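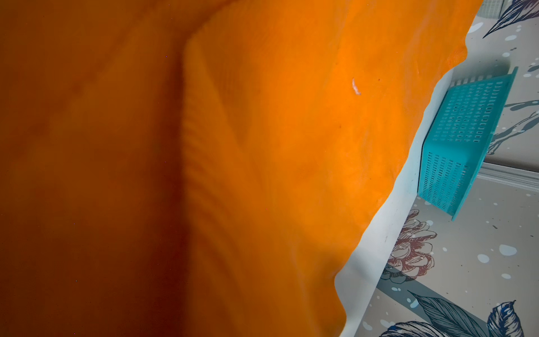 Carketti Customer Care Team, Trodby

Support > Carketti Cloth Kit > Kan software > Ticket 583

Ticket 583: Kan keeps choosing an edge that isn't the hem
Opened by: Shahnaz Paul, Grallillow
Kit: Carketti Cloth Kit, single arm, wrist camera
Status: Workaround in place, left open at customer's request

Opening message, Tuesday, 9:40 am

Hello Trodby folks,

I hope this is the right form, the other one wanted a purchase order number and I'm on the trial, so I don't have one yet. First let me say that we are enjoying the Carketti a great deal. It arrived well packed, the clamp went on without any trouble, and on our small hand towels it found a corner and folded so neatly that two people came in from the front room to watch. So please read the rest of this as coming from somebody who would like to keep it!

The trouble is with the big pieces. At Grallillow we store and rent out cloths for parties and school plays, and a lot of what we handle is large, smooth, bright fabric that hangs over the side of whatever you put it on. With the orange one, Kan is supposed to look down through the wrist camera, find the hem, draw its green line along it and then go in for a pinch. What it does is draw a lovely confident green line down the long fold on the left, where the dark part of the cloth meets the bright part. Then it pinches there, gets a little tent of fabric from the middle, lifts it up, and puts the whole thing down in a heap.

The real hem is over on the right, all wavy, with the white side showing just past it. I can see it perfectly well on the preview. I ran the same pick nine times this morning, smoothing the cloth out again in between, and it went to the fold in seven of them. The other two times it went past the hem altogether and stopped over the floor, and the message on the screen was "edge candidate lost, code 337."

I've read the chapter on large cloths twice and the chapter on lighting once. Is there a setting I've missed? I'm not very technical but I'm patient and I can follow steps if they are written down in order.

Warmly,
Shahnaz Paul

Reply from Care Team, 11:05 am

Hi Shahnaz,

Thank you for such a clear write-up, and I'm delighted the hand towels are behaving. You're in the right place, and the trial doesn't change anything about the help you get from us.

I've had a good look at your wrist view and I think I can see what Kan is up to. By default it hunts for the strongest change from dark to light in the picture and treats that as the cloth edge. On a towel lying flat on a plain table, that works nicely, and most of our early testing was done on exactly that. On your orange cloth the strongest long change is the fold. The left part is deep, almost brownish, then there's the crease running down the cloth, and then it's brilliant orange. As far as Kan knows, two different things are meeting there.

Your hem is a harder read for it. It ripples in and out, and the default search wants something fairly straight. The good news is that orange against white is about as friendly a color pairing as we could ask for, so I'd like to switch you over to searching by color. In this order, please:

1. Park the arm and leave it powered.
2. In Kan, open Cloth, then Edge Search, and change "Brightness" to "Color."
3. Tap a bright part of the orange when it asks for a sample. Then tap "Add another" and sample the dark part on the left as well.
4. Turn "Straight edges only" off.
5. Save it under a new name so your towel setup stays as it is.
6. Run the preview only, with no pick, and tell me where the green line goes.

On code 337, that one means the search started on the cloth, followed something off the cloth, and then couldn't find its way back. I'll come to it once we've got the first part right, as I suspect your floor is involved.

Reply from Shahnaz Paul, 1:20 pm

Well, that is a big improvement! I did all six and the line has left the fold alone completely. It now goes down the wavy side and even follows the little scallops, which I confess I sat and admired for a minute.

Two things, though. The line has a small loop in it, up toward the middle of the bright part, where there's a white speck on the cloth. Lint, I should think, or a bit of paper. Kan has drawn a careful little circle around it as if it were a hole. Does that matter?

And the second thing is that when I let it do a real pick, it came down on the hem beautifully and then at the last moment slid over to the right and gave me 337 again. You mentioned the floor. It's a patterned covering, leaves and flowers and lots of splashy dots in blue and gray. It came with the room and I'm rather fond of it. I'd sooner not put a sheet down over it every day if there's another way, but tell me if I must.

Reply from Care Team, 1:55 pm

We won't make you cover your floor, I promise. It's a handsome floor!

The speck first. It's harmless for the pick, because the hem is the longest line and Kan goes for the longest. If it bothers you, go to Edge Search, then "Ignore small islands," and set it to Medium. Please don't go to High on anything with a print or a patch, or it will begin ignoring parts of the real cloth. A quick pass with a lint roller does the same job, of course.

Now the slide to the right. During the last part of the approach, Kan does a second, quicker search to correct itself, and that second search is still using brightness even when the main one has been changed to color. This is a known gap and I'm sorry that it isn't in the manual. So the arm sets off for the right place and then, near the end, it's looking for dark-to-light changes again. Past the white strip it has a whole garden to choose from. There's a big dark leaf low down with a lot of fine hatching in it, and there's the basket, whose sides are nothing but rows of little slots. Every one of those slots looks like an edge to the quick search.

So, two more changes and one bit of tidying:

- Open Approach, then Final Correction, and set it to "Hold last line." It will then trust the color search and stop second-guessing.
- In the same menu, draw a keep-out area. Drag it from the outer side of the white strip over to the right of the view. Leave the white strip itself outside the keep-out area, as Kan wants to see a bit of contrast next to the hem.
- Move the teal basket somewhere the wrist camera doesn't pass over. You may well not need to after the first two changes, but I'd like to take it out of the question for the first run and then let you put it back.

One caution on "Hold last line." It doesn't correct for cloth that is still moving, so give the fabric a second or two to settle after you lay it out.

Reply from Shahnaz Paul, 3:30 pm

It picked the hem. It picked the hem again. I'm writing this with the third one hanging from the gripper, and I may have clapped.

For your records, and because I know I always want the details when I'm the one looking things up later: basket moved, keep-out area drawn (my first one was too greedy and took in a piece of the white, so Kan complained, and I redrew it), Final Correction on "Hold last line," islands on Medium. The loop round the speck is gone from the preview. I then put the basket back on the floor to see, and got a good pick with it there too, so I shall leave it.

Something I'd pass along as a reviewer, if you collect such things. The color sampling really ought to be offered the first time a person sets up a large cloth. I'd never have thought to sample the dark side and the bright side as two separate colors, because to me it's all one orange cloth. A line in the large cloth chapter would have saved me the morning.

Also, may I ask about the grip? On the third pick I noticed the hem creeping a little between the fingers on the way up. The fabric is smooth, with a slight sheen to it. The grip number in Kan is 482 and I have no idea whether that's a lot.

Reply from Care Team, 4:15 pm

I clapped a little here as well, so you're in good company.

482 is the factory number and it's tuned for toweling, which has plenty of texture for the pads to hold. Smooth cloth does want more. Go up in small steps and check the hem for pinch marks after each one. If you find you're adding a lot, stop and write to me first, and I'll send a set of the softer pads to Grallillow. They're included in the trial, and I would much prefer that you use those than squeeze a rental cloth too hard.

Your note about color sampling has gone to the people who write the manual, with your wording left just as it was. The Final Correction gap is on the list for the October release of Kan. When that arrives, please switch "Hold last line" off again and let it do its own correcting, in color this time.

Would you like me to close this, or keep it open while you try the grip?

Reply from Shahnaz Paul, 4:40 pm

Open, please, if that's no bother. I have a whole rack of colors to go through, including a white one, and I can already guess what's going to happen when I hang white cloth over that white edge. I'd love the softer pads too. Thank you for being so patient with me, and for being kind about the floor.

Internal note, Care Team

Softer pads to go out to Grallillow. Saved setup copied to ticket under "large smooth, hanging." White on white: suggest a dark strip of cloth along the side before she tries it, and ask her for a preview first. Trial kit can hold up to 20 saved setups, so remind her to name them by color.

6 comments · 2 shares

Contact Carketti Customer Care · © Trodby · Back to top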